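Do Squishy Toys Really Calm You Down?

Plenty of packages say so. "Squeeze away your worries!" I don't believe a package just because it has an exclamation mark, and you shouldn't either.

Start with what a squishy is. Most are made of soft foam full of tiny air pockets. Others, like the plush kind, have a cloth skin and fluffy stuffing. Push on one and the air moves out. Let go and it creeps back in. No magic there – a kitchen sponge does the same thing, and it costs less.

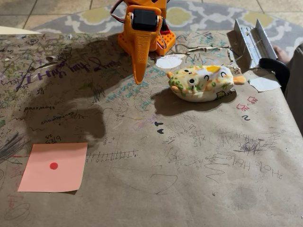
So does squeezing help? Maybe a little. Busy hands can make it easier to sit still, at least for some kids. Others get so busy squishing that they miss the whole lesson.

Try a test. Do your homework for 20 minutes with a squishy, then 20 minutes without. Scribble down how you felt each time. One try doesn't prove much, so repeat it for a few days.

Reiko Tamura's class did this in October. Atif said his squishy helped. His notes said he did 2 math problems.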